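Workshop Tips from the Open Day at Strachan
January 30, 2020

Filed under: Workshop, Clamps and Fasteners, Storage

The Strachan training shop in Gusville had its winter open day, and this year most of the floor was given over to automation. I went for the robot demonstrations and came home with a page of notes on how to put things together at my own bench. Most of it applies to anybody who fits pipe clamps, hose clamps or split collars at home.

Set the parts down facing each other

Before a two-handed robot picks anything up, the parts are laid out the way they will end up. The two halves of a split clamp go on the table with the open sides facing in and a gap between them. I used to tip both halves out of the bag and turn them over in my fingers until they matched. Laying them out first is quicker, and you find out right away if you were sold two halves that don't belong together.

Leave the front of the bench clear

Keep the work toward the middle and leave the strip nearest you empty. Tools go to the side. If you have a small bench, put up a shelf or a magnetic bar before you think about buying a bigger one.

Start both screws before tightening either

On a clamp with a flange at each end, run both screws in by hand until they just hold. Then go back and forth, a half turn on one side and a half turn on the other. If one side closes up all the way first, the other side sits crooked and the screw will bind. Stop when the clamp no longer slides on the pipe. Plastic clamps crack if you keep going.

Use a mat under light-colored parts

White parts on a white top are hard to see, and small ones get swept onto the floor. At home I use an old dark green place mat. A piece of leftover carpet works too, but screws hide in it.

Practice without the pipe

The Asemham people ran their jobs on a screen before trying them on the floor, and they told us they had gone through one clamp job 739 times that way.

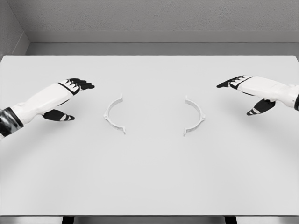
I am not going to do anything 739 times, but a dry run is worth the trouble. Close the clamp with nothing in it and see that the ends meet. Then try it on a short offcut of the same pipe. Do this on the bench, where there is light, and not under the sink with a flashlight in your mouth.

Hold the part where you won't need to let go

Pick up each half by the outside of the curve. If you hold it by the ends, your fingers are sitting right where the two halves have to meet, and you will have to shift your grip at the worst moment.

Label the bag

Pureo had a table of storage boxes near the door, and the set I looked at was $69. Freezer bags do the same job. Write the pipe size on the bag with a marker, and keep the screws in with the clamps. I keep 3 spare screws in every bag - they always roll under something.

Going next time

The next open day is planned for December. Admission is $5 and parking is behind the building. Go in the morning if you want to ask questions, as the demonstration area fills up after lunch. Wear shoes you can stand in, and take a sample of whatever you are trying to fix.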